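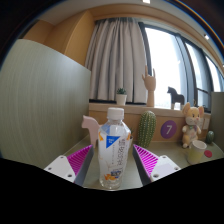 Messebesuch Nseir, 2022-12-17 – Notizen

Samstag, also voll. Parkplatz P4 schon um halb zehn dicht, 17 Minuten Fußweg vom Ausweichplatz, Wind von vorn. Eintritt mit Vorabticket problemlos, Garderobe leider nur gegen Bargeld. Bitte merken fürs nächste Mal.

Halle A: Getränke und Abfüllung

Zuerst zu Lidasar, Mineralwasser aus der Region. Verkostung von vier Sorten, still bis kräftig. Die mittlere gefiel mir am besten, die stille schmeckt nach wenig. Gespräch mit Dzintra Dambrauskienė, Vertrieb, sehr freundlich, kannte unseren Laden sogar noch vom Herbst. Klare Einwegflaschen mit Schraubverschluss laufen weiter, Glas kommt erst im September. Mindestmenge 600 Flaschen, für uns zu viel. Sie fragt nach, ob wir uns mit Tirngate eine Palette teilen können – Rückmeldung nach den Feiertagen.

Danach Etiketten. Viel Folie, wenig Papier. Papier löst sich im Kühlregal, sagt der Mann am Stand, das kennen wir ja. Muster eingesteckt.

Halle B: Ladenbau

Drillero mit Regalsystemen. Steckbar, ohne Werkzeug, macht einen stabilen Eindruck. Das kleine Kühlregal 984 Euro netto, ohne Lieferung. Prospekt liegt im Büro, bitte nicht wieder wegräumen. Die Beleuchtung fand ich zu grell, gibts angeblich auch wärmer.

Vortrag zu Pfand und Rücknahme um eins, halb verpasst wegen der Schlange am Imbiss. Suppe in Ordnung, Brot trocken. Folien sollen per Mail kommen.

Noch offen

Angebot Drillero mit Fracht anfordern.
Tirngate anrufen wegen der Palette.
Lidasar: Preisliste fehlt, Frau Dambrauskienė schickt sie nach.
Parkgebüren abrechnen, Beleg hab ich.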